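Town of Taltumley
Clerk's Office Advisory Board
Minutes of the October meeting

The meeting was called to order at 7 p.m. in the lower hall. Nine members were present, which made a quorum. Minutes of the September meeting were approved with one correction: the address given for the Pludard branch office was the old one.

1. State records access law

The town attorney reported on the new state law that requires clerks to release property transfer records within 16 business days of a request. The law passed in the spring and takes effect in January. Neighboring Ilie has asked the state for a written opinion on whether sealed family court filings are covered. No answer has been received. The attorney advised the board to wait for that opinion before changing the request form.

A member asked whether the town could join Ilie in a lawsuit if the opinion goes against the clerks. The attorney said it could, but a vote of the town council would be needed first. No motion was made.

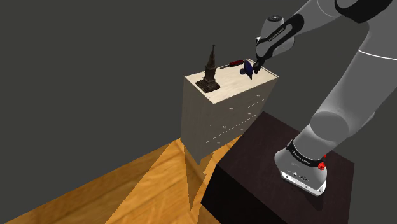
2. Storage of paper records

The clerk's office asked for $500 to buy cabinets for deeds now kept in boxes at the Pludard branch. The boxes are stacked two deep and staff have to move the front row to reach anything older. A pale wooden chest of drawers like the one in the picture would suit the index cards, but the deeds themselves need locking steel. Members agreed that the money should go to steel cabinets first. Motion to recommend the purchase to the council carried, 8 to 1.

3. Inico contract

The contract with Inico for the online request system ends in 3 months. The company has offered a renewal at the current price. Two members said residents still cannot get a receipt by email, and they want that fixed in writing before the town signs. The clerk's office will send Inico a letter and report back. Tabled.

4. Public comment

One resident spoke against the copying fee and asked that it be waived for veterans. The board took no action.

The next meeting will be on a Monday, in the same room. Adjourned at 8:40 p.m.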